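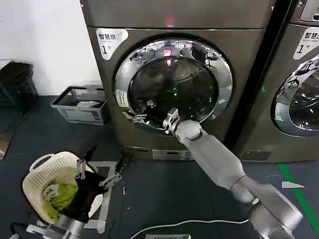

One arm at the dryer door, the other in the laundry basket. Open day, laundry station.

List: helelora-users
Subject: Re: Open day at Tillisari -- what did people see?
Date: Oct 17, 2022

On the list last week, a member wrote:

> I couldn't get to the Tekness open day at Tillisari and the page they put up
> afterwards doesn't say much. Did anyone from here go? I'd mainly like to know
> whether the laundry demo was running by itself or whether someone was driving
> it, how slow it was, and whether they said anything about the door. We have
> been stuck on doors since June. Ours pulls at the rim, slips off and then
> carries on as if it had the door open.
>
> Also, is it worth asking for a visit outside the open day?

I went, with two others from our group. We had the afternoon slot. I'll take your questions in order, then add a few things I wrote down.

Was it running by itself? Partly. They ran the laundry station twice while we were in the room. The first run was driven by an operator from start to finish, and they said so before they began. The second was the trained policy, with the operator standing by to take over. He took over once, at the basket, when the gripper had hold of two things and couldn't lift either of them clear. After that he handed back and it went on.

The setup is two arms, a dryer with a washer next to it, and a laundry basket on the floor inside a rectangle of white tape. The tape is for putting the basket back in the same place between runs. I asked what happens if you move the basket outside it and they said the success rate drops, but they wouldn't give a figure. They do move it about inside the tape on purpose when recording.

How slow? Slow. The driven run was 90 seconds from start to door open, and the other one was longer, though I didn't time it because I was talking to someone. If you are used to the videos, remember that most of those are speeded up. They showed everything live and didn't hurry it.

The door. I spent most of my time on this as we have the same trouble. The gripper goes to the lower left of the ring and the fingers are set against the edge, down near the bottom of the glass. They said they had tried several contact points and that where you start matters less than whether the arm gives a little once it is touching. Their first version was too stiff and did what yours does. They now check after the pull whether the door has moved, and if it hasn't, the arm backs off and starts again. It's a plain check on the joint positions, with no camera in it. The shiny ring round the door gave them a lot of bother with depth, and the dark glass did too, so they stopped trusting depth near the door at all.

Data. The number on the slide was 3207 recorded runs for the whole laundry task, of which 2938 were kept. The rest were thrown out for dropped items or for the operator stopping halfway. Of the kept ones, 1097 include the door. I asked if that could be shared and the answer was "not yet" -- I would not plan around it.

Other notes:

The Suominen table was next door, doing folding with towels only. It was busy and I only saw the end of one run.

They had a short talk on safety around the arms. Most of it was the same as our own rules. Visitors stay behind the line, one person holds the stop button and does nothing else.

Ask about cables if you go. We had a long and useful chat about routing them, and they had changed theirs twice.

Dark clothes are harder for them than bright ones, mainly when they lie across the rim of the basket. I had expected the opposite problem, with the bright ones washing out under the ceiling lights.

On visits outside the open day: yes, ask. They told us they take small groups, up to four people, if you write a couple of weeks ahead and say which station you want to see. Use the contact address on the Tillisari page and put Helelora in the subject line so it goes to the right person.

I have two pages of handwritten notes on the door check, which I can type up if more than one of you wants them. Reply to the list, please, and not to me directly.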